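Refinishing a Study Table: What I Learned About Wood Grain and Everyday Wear

Project report, Materials and Making, October

I picked this project because of the table in our shared study room on the second floor of Mornard. Everybody uses it, everybody leans on it, and hardly anyone looks at it. I had been doing my homework there for two years before I noticed that the grain went one way and that I always sat on the end where the light was best. So when we were told to choose a surface we touch every day and learn something about it, I didn't have to think for very long!

My plan had two parts. First I wanted to look closely at the top as it was and write down what I could see and feel. Then I wanted to try a few finishes on offcuts of pale wood (not on the table, I was told very firmly) and see which one I would put on it if anybody ever let me.

The looking part took more time than I thought it would. I went in on a Wednesday before class, cleared away the coffee cups and wiped the whole top with a damp cloth. Then I sat down with a pencil and tried to draw the grain. My first drawing looked like a plate of spaghetti. My second was better, because I quit trying to draw every line and only put in the dark ones. I also ran my fingertips across the grain and then along it with my eyes closed, and I honestly could not tell which was which on most of it. I had expected little ridges.

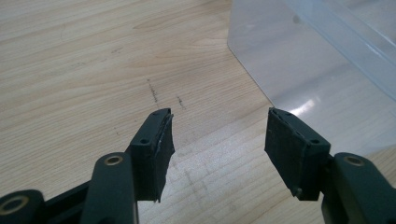 Figure 1. The tabletop, with its fine straight grain and a few darker, wavy lines.

The color was harder to write down than the grain. I had put "light brown" in my notes, and that turned out to be pretty useless. When I went back I found beige, cream and a light tan, all in thin streaks, and the shine changes too — some of the top is a little glossy and some of it is duller. I spent a whole page of my notebook on whether the dull areas were worn or whether the light just didn't reach them as well. I moved my chair around, turned the lamps off and on, and got a different answer each time. I still don't know.

For the second part I used four offcuts, all from the same board, and sanded them by hand with the same paper. One stayed bare. One got a wax from Stistero, one got an oil, and the last got a water-based varnish that was already open in the Ruddock workshop. I let them all sit over the weekend, then put a drop of water on each one and a drop of cold coffee next to it, and came back after 27 minutes (I meant to do 20 but I got talking).

The bare piece did badly, no surprise there. The coffee left a ring that I couldn't get out. The wax held up against the water but the coffee left a faint shadow. The oil turned the wood more yellow than I liked, and it made the dark grain lines stand out a lot, so if you love grain you might pick that one. The varnish came out cleanest, although it had a slight plastic feel that I never got used to.

If the table were mine I'd go with the wax and just be strict about coasters. My partner in the workshop says the varnish is the only sensible choice for a room full of students, and I can see the point, but I'm the one writing the report.

Things I would change: I only had one offcut per finish, so one bad patch of sanding could have thrown everything off. I also pressed harder on the last piece since I was in a hurry. Next time I'd make at least two of each, label them on the back before the finish goes on (mine got mixed up once and I had to sniff them to sort it out) and try hot coffee as well as cold. I'd also like to draw the same bit of grain in the morning and again at night to see what the light does to it. The offcuts are in the tray by the workshop sink if anyone wants to try the coffee test on the other side.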